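首页 > 图集 > 家务与机器 > 小冰箱这一关

机器到底能不能干家务:从一台小冰箱说起

Muditz 图集 07/06/2018

每次跟朋友吃饭,聊到最后总有人要问我:你老写这些自动化的东西,那我家什么时候能有一台机器,替我把冰箱收拾了?我通常先叹口气,再给自己添点茶,因为这个问题真要讲起来,一顿饭是讲不完的。

大家在展会上看惯了会翻跟头、会倒咖啡的机器,很容易觉得收拾冰箱是小事一桩。可是您想想自己开冰箱的那一下:门封有吸力,刚开始要使点劲,一松开又得马上收住,不然门就撞到旁边的椅子上去了;里头的搁架是一根一根的细条,小瓶子放上去会歪;伸手往里够的时候,手腕还要拐个弯,不能碰到内壁。我们从小练到大,早就不觉得这里面有什么学问了,机器却要从头学起。店里补货也是差不多的道理,我在 Vernel 便利店的后仓站过一个下午,看店员往冷柜里塞酸奶,手快得我根本看不清,那种快,目前还没有哪台机器能学得像样。

所以现在很多人换了个思路,让人拿着夹爪去做这些活儿,把手上的动作一遍一遍留下来,再拿去教机器。我个人是很喜欢这个路子的,笨是笨了点,可是老实。下面三张图都围着小冰箱转,图不多,您慢慢看,放大了看更有意思。
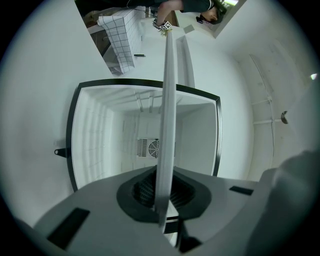
夹爪对着敞开的白色内胆,镜头装在夹爪上,画面是倒过来的。最里面有格栅和一圈圈的风扇罩,夹爪要是伸得太深,先碰上的大概就是这些地方。

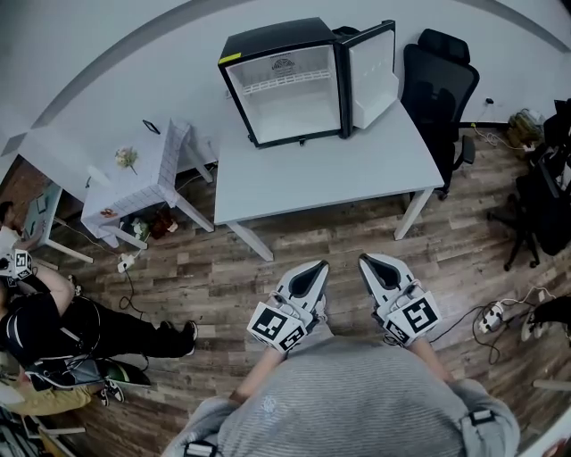 两只手各握一个夹爪,正前方的白桌子上就是小冰箱,门朝右开着。开门、扶门、取东西,人有两只手可以分工,机器要学的也包括这份默契。

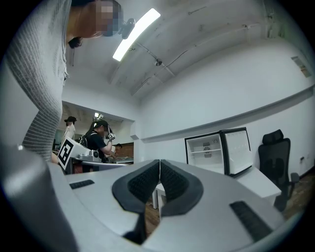
换到夹爪的角度再看,两片黑色的指垫几乎贴在一起,表面带着细点纹理。冰箱开着门,里面只有一层网架。

图发出来之前,我先给 Yuen 看过。Yuen 看完回了很长一段,说我还是太乐观:冰箱门开得了不算本事,要紧的是开了以后怎么办。半颗白菜、漏了汤的饭盒、瓶盖没拧紧的酱油,哪一样都不会乖乖等着被夹。Yuen 还说,自己宁可机器先学会擦桌子,擦不干净再擦一遍就是了,酱油洒在冰箱里可是要擦一晚上的。

这话我认一半。擦桌子听着容易,要擦到什么程度算干净,机器也得有个说法才行,而且抹布这种软塌塌的东西,对夹爪来说比饮料罐难对付得多。不过酱油那一段我是服气的,我自己家的冰箱就遭过这个罪,第二层搁架到现在还有印子。

我手边还有一份 Drultosero 的试验小结,项目不大,做的就是从冷柜里取放饮料罐。他们一共试了 426 次,失手 61 次,大半是罐子放下去的时候碰到了搁架的边。这个成绩放在两年前我会拍手叫好,可要是搬到自己家里来,隔三差五听见厨房里咣当一声,恐怕谁也受不了。换成便利店就更麻烦了,东西掉了要算损耗,地上还得有人去拖,拖地的这个人省不下来,老板当然要掂量掂量。

要问我的看法,取一罐饮料、关一扇门,这样单独拎出来的小活儿,我觉得是有盼头的;把整个冰箱收拾利索,我不敢打包票,您家里那位会收拾冰箱的,还是请多多珍惜,碗也帮人家洗一洗。Drultosero 那边说 9 月会再做一轮,换成玻璃瓶和软包装,拿到结果以后我会接着在这个图集里更新。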